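家政与物品整理基础
第四讲 桌面混放物品的分类与归位(讲义)

适用班级:家庭服务方向一年级
授课:Borghild Tveit
讲义整理:Thoa Hà
日期:28/05/2018

上一讲留下的问题

上一讲讲了抽屉和衣柜,作业里有不少同学把“分类”和“收起来”写成了一件事。两件事要分开写。分类是决定一件东西属于哪一组,归位是把它送到固定的位置。先分类,后归位,中间可以隔几分钟,也可以隔一天,但顺序不要颠倒。作业里还有人直接写“全部放进收纳箱”,这样的答案不给分,箱子里仍然是混的。

本讲只处理一种情况:桌面上同时放着几类互不相干的小件。家里的餐桌、玄关柜、洗衣机旁边的台面,都属于这种情况。东西数量通常不多,种类却很杂,有吃的,有清洁用的,有衣物,还有说不清归谁管的小盖子小杯子。

一、整理之前

1. 先看台面本身。硬质台面(石材、玻璃、烤漆)可以直接擦,整理完用湿布带一遍即可。铺了毡面或布面的桌子不能这样做。毡面吸水,液体渗进去以后边缘会留下印子,绒毛也容易结块。在毡面上整理,瓶装液体要最先检查,最先拿走。

2. 准备三样东西:一块干布,一个浅托盘,一个小垃圾袋。托盘用来暂放拿不准的物品,大小以一只手能端稳为宜。托盘太大,最后会变成第二张桌子。

3. 洗手,擦干。手上有水,拿纸质包装和食品袋都会留痕。

4. 不要一上来就把所有物品推到一边。推的时候小件会滚落,软包装会被压在下面,回头再找更费时间。物品原来怎么放,就从原来的位置一件一件拿。

二、分组的依据

教材第三章给了按材质、按房间、按使用频率三种分法。课堂上我们用按用途的分法,其他分法作为补充。理由在上一讲说过,这里不重复。

第一组:入口的。各种小包零食、调料、茶包。
第二组:清洁和护理用品。瓶装液体、手套、抹布、海绵。
第三组:穿戴的和与衣物有关的。袜子、手套、衣架、夹子。
第四组:容器和零散小件。杯子、盖子、圈、橡皮筋。
第五组:待定。暂时说不清的,全部放托盘。

有两类东西容易分错。

一是手套。做家务用的手套归第二组,保暖或搭配衣服的手套归第三组。包装上印着手套图案,只能说明里面大概是手套,是哪一种要看文字说明。没有看清以前放托盘。

二是空瓶。瓶身颜色深的时候,从外面看不出有没有液体。拿起来掂一下,再看瓶盖是否拧紧。标签看不清的瓶子,一律按“有液体、有刺激性”处理,不要打开闻。

三、课堂案例

下面用一张桌子作例子。请先自己看一遍,在笔记本上写出分组,再往下读。
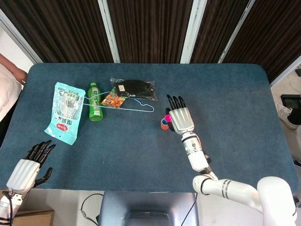 图片来源:Hamamance 课程资料库,仅供课堂教学使用

桌面是深蓝偏青的毡面,圆角。物品集中在左半边,所以左半边是工作区,其余的台面可以用来临时分组。分组时每组之间留出一掌宽,避免软包装互相搭住。

先处理绿色塑料瓶。它是横放的,瓶身中部有一圈浅绿色标签,盖子也是绿色。横放的瓶子在毡面上不像在玻璃上那样容易滚,但盖子没拧紧时会慢慢渗漏,时间长了才发现。操作顺序是:一手扶瓶身,一手捏住盖子,拧紧,立起,用干布擦瓶底,移到第二组的位置。标签要看,看不明白就放托盘。

然后是衣架。浅蓝色的细铁丝衣架平放着,从瓶子后面横过去,又搭在瓶子上,挂钩弯到浅绿松石色包装的上端附近。它和两件物品都有牵连,直接抽会带动瓶子,所以瓶子要先走。拿衣架时握住长的底杆,挂钩朝外,平着提起来。铁丝衣架的钩尖会勾毡面,也会划破软塑料包装,不要贴着桌面拖。

浅绿松石色的塑料包装斜放在最左边,印着一只很大的白色手套、中文字、一个大大的白色数字“3”,靠下端有一个红色椭圆标记。多数同学会直接归入第二组,作为初步判断可以。数字“3”是什么意思,仅凭一个数字不能下结论,可能是数量,也可能是型号,应当拿起来读旁边的文字再登记。课堂作业里请写“含义待核对”,不要写“三双装”。

再往右,橙色的小零食包和一个透明袋靠在一起,零食包有一部分压在透明袋左下角的下面。零食包归第一组。取的时候先把透明袋提起一角,再拿零食包,不要硬抽。小包装食品的封口在两端,硬抽的时候受力正好在封口上。

透明袋里是一件折好的黑色织物或穿戴品,可能是手套,也可能是袜子。隔着袋子分不清,归第三组没有问题,因为两种情况都属于穿戴类。要不要再往下细分,看家里的习惯。袋子的边比里面的东西大出一圈,收纳时把多余的边折到背面,和其他小件衣物叠放时不会滑。

最后是叠在一起的彩色小件:上面是粉紫色的盖子,下面有一个蓝色的圈和一只橙色的杯。这一叠归第四组。叠着的小件要整叠移动,放稳以后再决定是否拆开。拆开以后大小不同的要从大到小重新套好,同样大小的才能直接摞。

四、归位

分组完成后再归位,次序如下。

先送食品。食品离开清洁用品越早越好,同一张桌面上不应长时间并放。零食包检查封口和日期,未开封的进食品柜,已开封的夹好单独放,日期看不清的放托盘,交给家里人决定。

再送清洁用品。瓶子立放,标签朝外。瓶子与手套可以放同一个篮子,但手套要放在瓶子上方的格子,万一漏液不会泡到。儿童能碰到的高度不放任何瓶装清洁剂,这一条没有例外。

然后是衣物和衣架。衣架回衣柜或晾衣处,不和别的东西放一个抽屉。铁丝衣架变形的,用手掰直底杆,挂钩开口太大的不要继续挂湿衣服。

容器小件放最后。盖子和杯子是否成套,要试过才知道。成套的套在一起收,落单的集中放一个小盒,盒子外面写“单件”。小盒每季度清一次,清的时候还没有找到另一半的,可以处理掉。

托盘里的待定物品当天处理完。处理不完的写一张字条,写明物品和等谁答复,放在托盘里,托盘放回固定位置。托盘不过夜堆叠。

五、毡面桌子的收尾

物品全部拿走以后,用干的软毛刷顺着一个方向刷,从中间往边上刷,圆角处用刷子侧面。不要用湿布,不要用粘毛滚筒反复滚同一处,粘力大的滚筒会把绒毛带起来。

如果发现有液体印,用干布按压,不要搓。按压后仍有印子的,先在桌角不显眼处试清洁剂,等它干透再看颜色。试的时候用白布,白布上沾了蓝色说明会掉色,停下来,报给负责老师。

零食碎屑落进绒毛里,先用刷子挑松,再用吸尘器的小吸头吸,吸头离毡面一点距离,不要压上去。

六、登记表的写法

实操课要交登记表。表头分四栏:物品、分组、去处、备注。写物品名时写看得见的特征,颜色加形状或材质就够了,例如“绿色塑料瓶,绿盖”。不要自己补充品牌和用途。Ingeborg Fuchs 老师批改时会把照片和表对着看,照片上看不出来的内容,要在备注里注明是拿起来以后读到的。

常见的扣分写法:
“清洁剂一瓶”:没有写明如何确认。
“黑袜子”:袋子没有打开,应写“黑色折叠物,透明袋装”。
“杂物若干”:不给分。
“已收好”:没有写去处。

颜色写法不统一的问题上次已经提过。浅绿松石色、湖蓝、浅青,几种写法都可以接受,同一张表里保持一致即可。

七、实操练习

两人一组,每组一张桌子,时限 7 分钟。物品由 Henrik Baumgart 老师课前摆放,各组不完全相同,都包含至少一件瓶装物、一件食品、一件衣物类和一件待定物。一人操作,一人填表,结束后交换。

评分满分 60 分,其中分组 20 分,操作顺序 20 分,登记表 10 分,台面收尾 10 分。超时不扣分,但超时部分的操作不计入。打翻瓶子、直接拖动衣架、食品与清洁用品放在同一组,每项扣 5 分。

练习用的托盘和软毛刷在 Traralcombe 教室后面的柜子里,用完放回原格。刷子上的绒毛清干净再放。上周有两把刷子没有清,下一组用的时候把绒毛又刷回了桌面。

八、课后作业

1. 选家里一处台面,整理前不动任何物品,先写登记表,再分组、归位。登记表与整理后的台面照片一起交。

2. 回答:如果案例中的衣架先于绿色瓶子拿走,可能出现什么情况?写出两种,并各写一条避免的办法。

3. 回答:透明袋装的黑色物品在登记表里应当怎样写?如果家里手套和袜子分开收,应当在哪一步打开袋子确认?

4. 选做。给毡面桌子写一份收尾清单,不超过 600 字,写给没有上过这门课的人看。

作业交给 Jannik Weidemann,纸质和电子版均可。电子版文件名写学号和“第四讲”。

下一讲:厨房台面与水槽周边。请带一副家务手套和一块干布。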